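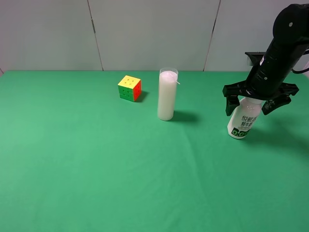
Versuchstisch mit Zauberwürfel, Kerze im Glas und Milchflasche im Parallelgreifer.

Drei Greifer im Vergleich: Gespräch mit Léonie Besnard

Im Auftrag des Anlagenbauers Hervieu vergleicht die Prüfstelle Ludby seit Dezember Parallelgreifer für den Einsatz im Lebensmittelhandel. Zur Auswahl stehen zwei Ausführungen der Baureihe Flurkon sowie der Gruvis, der mit längeren Fingern geliefert wird. Léonie Besnard leitet die Versuchsreihe.

»Uns interessiert zunächst das Verhalten am Flaschenhals«, erklärt Besnard. »Eine Kunststoffflasche gibt nach, sobald die Backen zu weit unten ansetzen. Der Regler meldet dann einen sicheren Griff, obwohl sich lediglich die Wand verformt hat.« Je Greifer seien 234 Griffe vorgesehen, insgesamt sechs Objektgruppen kämen zum Einsatz.

Neben der fest montierten Kamera wertet die Prüfstelle auch das Bild der Handgelenkkamera aus. Deren Nutzen beurteilt Besnard zurückhaltend.

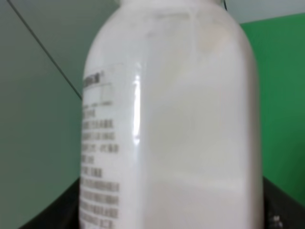
»Bei geringem Abstand verliert man die Kontur des Objekts und gewinnt dafür Reflexe«, so Besnard. Glänzende weiße Oberflächen seien für die Schlupferkennung besonders ungünstig. Aufgedruckte Schrift könne als Bezugsmuster dienen – sofern die Optik auf diese Entfernung scharf abbilde. Eine Kamera mit kürzerer Naheinstellgrenze sei bestellt.

Zwischen den beiden Flurkon-Ausführungen bestehe mechanisch kaum ein Unterschied. Deutlicher falle der Abstand zum Gruvis aus, dessen Finger bei schräg stehenden Objekten früher Kontakt fänden, unter seitlicher Last jedoch stärker nachgäben. »Für Hervieu ist das eine Abwägung, die wir nicht abnehmen können«, sagt Besnard. 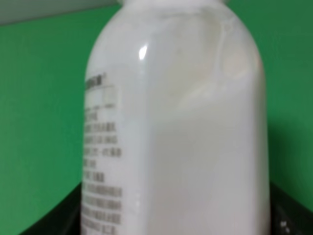

Weiteres Vorgehen

Im nächsten Abschnitt wird die Greifkraft stufenweise verändert. Vorgesehen ist zudem ein Dauerlauf über 600 Zyklen mit dem Gruvis. Der Zwischenbericht geht Hervieu nach Abschluss des Dauerlaufs zu.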